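Lollasier presenta Pita, su kit de brazos robóticos de sobremesa para tareas con tela

Lollasier abre en mayo los pedidos de Pita, un kit pensado para aulas y talleres que quieren trabajar con materiales blandos. La tela se arruga, se desliza y cambia de forma a cada toque - ¡y por eso engancha tanto!

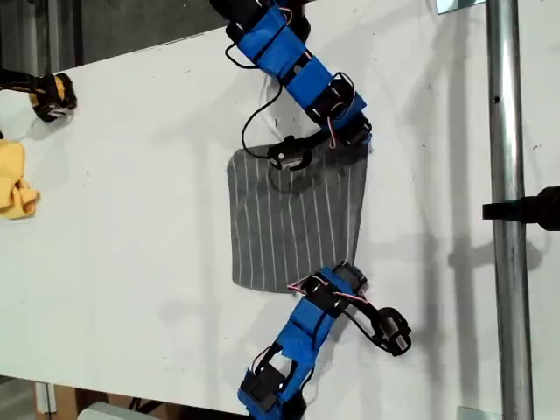

El kit llega con 9 ejercicios guiados y tres niveles de dificultad, preparados junto a Sorbridge. Los primeros grupos ya lo usan en el taller Ansari, en sesiones de tarde.

La primera serie consta de 3.326 unidades. Los centros pueden solicitar una demostración a Lollasier.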